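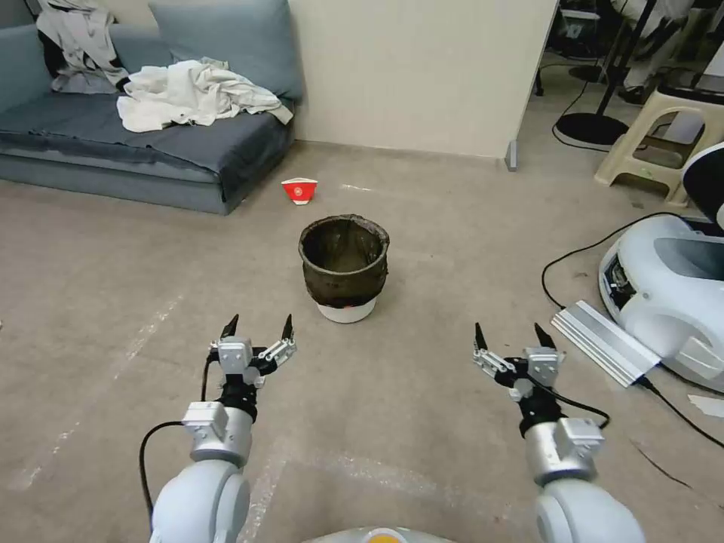
**Figura 4.** Recogida de un vaso de papel junto a la papelera, vista desde la cámara de cabeza.

### 3.2 Recogida de demostraciones

Para esta parte del trabajo quisimos quedarnos cerca de lo que cualquiera entiende por ordenar una sala, con su sofá, su ropa arrugada y algún vaso por el suelo (Fig. 4). Reunimos 500 demostraciones teleoperadas del conjunto Wanura, repartidas entre 5 operadores; Getsemaní Villaseñor y Braulio Zamudio, con una paciencia que les agradecemos de veras, grabaron casi la mitad.

Entre un episodio y otro cambiábamos a mano la posición del vaso y la de la papelera, procurando que ambos quedaran al alcance de las dos pinzas. Dejamos a cada operador elegir el brazo que le resultara más cómodo, y esa libertad (bastante discutida en el grupo, todo hay que decirlo) nos dio trayectorias más variadas de lo que esperábamos en enero. Los episodios con dos intentos fallidos de agarre se conservaron con una etiqueta aparte.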